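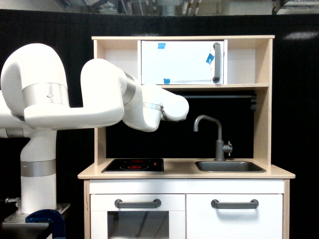 4. How Applicants Wait for Their Results

4.1 The period between the test and the list

Most of what has been written about clerical recruitment looks at the test itself, and a good deal less has been said about the long stretch of weeks that follows it, when the papers have been handed in and the applicants go home to wait. We came to this part of the study a little by accident. Our first round of interviews was meant to cover preparation habits only, but the people we spoke with kept drifting back to the waiting (often with a sigh, and sometimes with a laugh), and by the end of May we had rewritten the interview guide to give it a section of its own.

The material in this section comes from the junior clerk recruitment round run by the Bristari district office, with a smaller set of interviews from Salinas. In Bristari, 1,316 people sat the written test for 20 posts. The notice that called them to the test gave the time, the hall and the list of papers to bring, all very clearly, and then said of the results only that they would be "published on the website in due course." We will come back to those last three words more than once, as our respondents certainly did.

4.2 Checking as a daily habit

Nearly everyone we interviewed described some kind of routine for checking the results page. For a few it was a quick look over breakfast. For others it had grown into something that shaped the whole day, and one woman in Bristari told us she would wake before 6 a.m. to look, having heard from a cousin that lists went up overnight. The office later told us that lists are posted during working hours, usually after lunch, but this was not written down anywhere an applicant could have found it, and so the early rising went on for weeks.

We had expected that applicants with earlier experience of such tests would check less often. They checked a little more, if anything, and they were also much more likely to look at unofficial pages, of which there were a great many. These pages announced results that had not been released, repeated old cutoff marks as though they were new, and in several cases asked for a phone number before showing anything at all. Respondents knew perfectly well that the pages were unreliable and visited them anyway. "At least they say something," as one young man in Salinas put it, and we have a good deal of sympathy with him!

4.3 What the Putix notices changed

Partway through the round, the Bristari office began sending short status messages through Putix, the notification service it already used for license renewals. There were only 3 kinds of message: marking under way, marking complete, and list to be posted on a given day. Rajitha Rathnayake, who coded the follow-up interviews, noticed early on that people quoted these messages almost word for word, even when they were unsure of their own test scores. They had clearly been read many times over.

The follow-up group was small, and we would ask the reader to keep that in mind. Of those who had signed up for the messages, 9 agreed to keep a simple diary of when they looked at the results page and how they felt afterward. The diaries are lovely documents, full of side remarks about buses and younger brothers and the price of photocopies, and they show long gaps in checking after each message arrived, followed by a burst of activity on the morning the list was due. The writers did not describe themselves as calmer, exactly. Several said they had simply been able to put the matter down for a while and get on with other things, which for two of them meant studying for the next test on the calendar.

We cannot say from diaries alone how far this would hold in a larger round, or in one where a promised date was missed. The Skikach office, which has used dated notices for longer, did miss one, and its experience is taken up in Section 5.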